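I went to the Trarix open day in Purklow because it was raining and the poster said there would be robots and tea. There were robots. The tea was a machine in the corridor that wanted 80p and gave me soup.

Trarix shares a long low building with a tile warehouse, and you get in by following paper arrows, one of which sent me to a stationery cupboard. Once you're past reception it all gets friendlier. They had several demonstrations going, but the one with the crowd was Urau, which is the name of the project and also, as far as I could tell, what they shout at it. Urau is a pair of arms that put crockery away. I have wanted a pair of those since I first shared a kitchen.

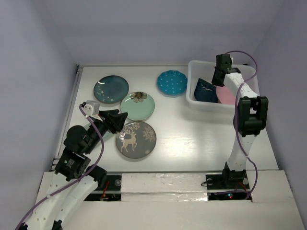 I'd expected something sleek and a bit sinister. What you get is two skinny white and black arms with purple cables looped along them, going about their business at the pace of someone putting off a phone call. The plates are a jumble: a spotty blue one with a wavy edge, a pink one, one with a deer and snowflakes that I'm fairly sure my aunt owns. I approved of this. If you are going to teach a machine about British cupboards, nothing should match.

The job is to get plates into a plastic bin. Put like that it doesn't sound like much of an afternoon out, but I stood there through my entire cup of soup. A flat plate on a flat table is a horrible thing to pick up if you haven't got fingernails. The woman running the demo said the rims are what matter, and that glossy plates are worse than dull ones. She also said they had logged 3,123 tries since October and that 1,285 of them went into a folder called "nearly". I have a folder like that in my head.

A small boy asked whether it could do forks. It can't do forks. He left for the stand next door, where Rahimi were giving out pens.

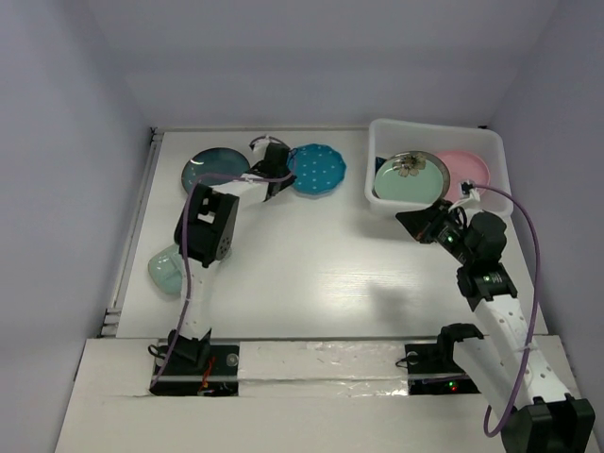

Does it stop if a plate gets dropped?

It carries on to the next one, and a person comes along and sorts out the mess, much as in my house.

I stayed until 2, when they shut the hall for lunch, and then walked back to the station the long way to avoid the stationery cupboard. I did get a pen. At home the washing-up was where I'd left it, including the plate with the egg on, and I did it by hand, slowly, paying more attention to the rims than I ever have before.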